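About Us

Hi, I'm Urs Kaufmann, and I run Daltton Packing with Iason Andreadis. We pack fruit bowls and gift trays for offices and hotels over in Paston, and we've been at it long enough that my wrists complain every December!

For years all our sorting was done by hand, 200 trays on a busy day, same reach, same twist. So Iason (he's the tinkerer) started bringing in robot arms. People were nervous, and I was too. We promised up front that no one would lose a job over it, and we've kept to that.
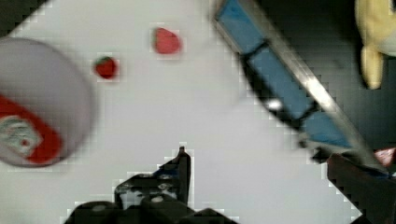
Practice table: bowl on the left, small red pieces still out on the white top.

What changed is mostly who does what. Our packers now teach the arms, check the trays and decide when a batch is good enough to go out. Two of them moved up to running the bench, with a raise, and they're way better at it than I am. Shifts are shorter by some 5 minutes an hour, all of it extra break time, and we rotate jobs so you're never stuck at one spot all day.

Not everything's perfect. The arms are slow with soft fruit, and we still do all the ribbon work ourselves (I kind of love ribbon day). But folks go home less sore, and that was the whole idea.

Want to see the floor? Come by the Tunstall building any afternoon before four and ask for Iason or me.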